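About Us

Sterkitthorpe is a small cooking school with a big kitchen, and we love what we do. We teach home cooking to people who have never held a chef's knife, to people who cook every night and are bored of their own food, and to plenty of folks in between. If you can stir, you can take our first class!

We started out with a single bread course in a rented church hall, one oven and a folding table that leaned to the left. Bread is still where a lot of our students begin. There's something about pulling your own loaf out of the oven that makes people want to come back and try soup, then pasta, then a whole roast dinner with gravy. We now run 22 different courses through the year, and we've taught more flatbread than we ever thought possible.

Our classes are small on purpose. You get your own burner and your own board, and a teacher who has time to come over and look at your onions. We cook with ordinary ingredients from ordinary stores. Our flour comes from Starik, a mill just up the valley, and our olive oil and dried beans come from Cortés, a family importer we've bought from for years (try the white beans if you ever see them, they're wonderful). Everything else you could pick up on the way home.

What will you cook? It changes with the season. In July we're up to our elbows in tomatoes and peaches, and the jam weekend fills up fast. Fall is for dumplings, squash and slow braises. Winter is pies, pies and more pies, plus the stock class, where the whole building smells of roasted bones and bay leaf for hours.

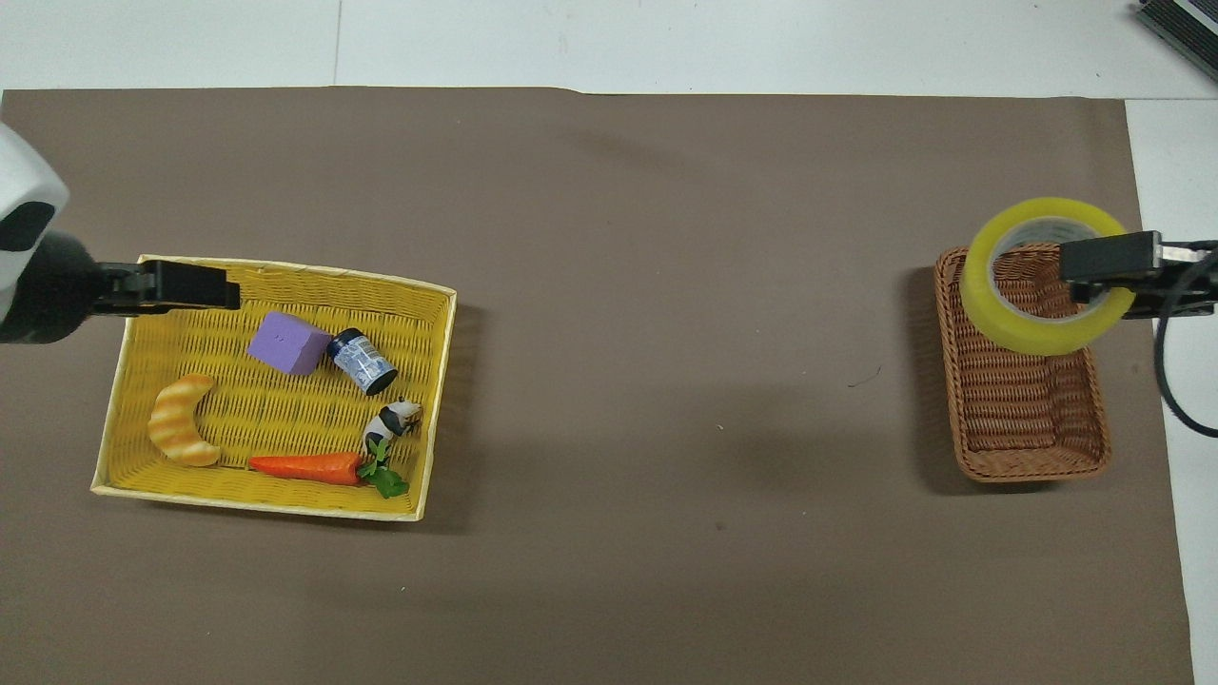

We also run a free cooking club for teenagers after school. They plan a menu, keep to a budget and cook it together, and then everybody sits down and eats. Last year 160 young people came through the club, and some of them now help out in the adult classes. They are very strict about cleaning up as you go!

Our recipe library is open to anyone who has taken a class. It has 400 recipes so far, all tested in our kitchen and many sent in by students. You can search it through Flurkinex, our online booking page, using the same login you use to sign up for courses.

Next on our list is a teaching garden behind the kitchen, with herbs, salad greens and a few fruit trees. The trees are slow growers, so we're hoping to bake our first homegrown apple pie in 2031. Until then there's plenty to cook. Doors open at 9 a.m., and the coffee is on by then.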